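**Project report: Who pays for the seed? Local money and self-reliance in Villanueva**
22 September 2022

Okay, so this started as a totally different project. I was going to write about foreign aid in general (big topic, I know, my advisor laughed) and I got as far as a reading list before I saw how hopeless that was. What I ended up with is much smaller: one farming town, one savings group, and the question of whether people there can pay for their own planting season without waiting on a donor.

The town is Villanueva and the savings group is called Nivari. It has 60 member households. Every household pays into a shared pot after harvest, and before planting they can borrow from it for seed, tools or transport. There's a rulebook, handwritten, and they let me photograph all of it, which made my week!

**What I wanted to find out**

Until a few years ago most of the seed money came through an outside program called Gekilance. It was a grant, so there was nothing to pay back, and people liked it a lot. Then the funding round ended and the program packed up in November, right when families were making plans for the next season. Nivari got going in the gap. I wanted to know if members felt better off now, or if they'd take the grant back tomorrow if somebody offered it.

I figured the answer would be "we're proud to do it ourselves." That's how the group's leaders talk in meetings, and it's how the local radio talks too. Lots of speeches about standing on our own feet. I believed it going in and I still mostly believe it, but the interviews were messier than the speeches.

**How I did it**

I used three things: the group's loan ledger, a short survey, and long talks with anyone who had the patience for me. The ledger covers 768 loans. I typed them all into a spreadsheet by hand over a couple of very long weekends, and I do not recommend it. The handwriting changes partway through and the new person writes sevens like ones, so I had to go back and check a whole stretch of entries against the repayment column.

For the survey I wrote my questions first in English and then had them translated, and two of them came out wrong. "Do you feel independent?" turned into something closer to "Do you live alone?" which got me some very confused answers. I threw that one out and reworded the other.
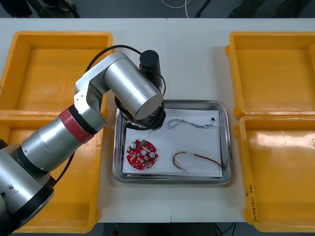

*Work table with the arm, steel tray and yellow bins.*

The other piece of the local economy I looked at was Grulix, a small company that buys dried fruit from the area and packs it for export. It matters here because a lot of Nivari members sell to it, and the date Grulix pays is pretty much the date the loans get paid back. If Grulix is slow, the whole ledger is slow. You can see it in my spreadsheet as a little hump of late repayments, and then everything clears at once.

**What I found**

Most loans get repaid in full. The late ones are nearly all from the same stretch, when the fruit payments were held up, and the group just moved the due dates and carried on. A bank wouldn't do that, and several members told me it was the main reason they trust Nivari more.

But (big but) the loans are small. Families who want to do something larger, like dig a well or buy a used truck, still can't get there. The most any one household has ever borrowed is 2781 in local money, and the members I asked said it covered seed and some hired help and that was the end of it. When I asked if they'd take the Gekilance grant back, plenty said yes without even stopping to think. One woman said she'd take the grant *and* keep the group, thank you very much, and why was I making her choose? Fair point. I had written the question as either/or and I shouldn't have.

There's also who gets left out. You need a harvest to pay in, so people who rent land or work for wages mostly aren't members. The group knows this. They've talked about a lower fee for wage workers, but it hadn't been voted on when I left.

**What I'd do differently**

I'd talk to non-members first. I only got to a handful of them, near the end, and they had the most interesting things to say about the old program. I'd also start with the ledger and write the survey afterward, so I could ask about the late payments directly. And I'd get a second translator to read everything back to me before printing a single page.

The cleaned spreadsheet and both versions of the survey are in the appendix folder, with household names taken out. The group asked for a copy of the charts, so I'm redoing those with bigger labels before I send them over.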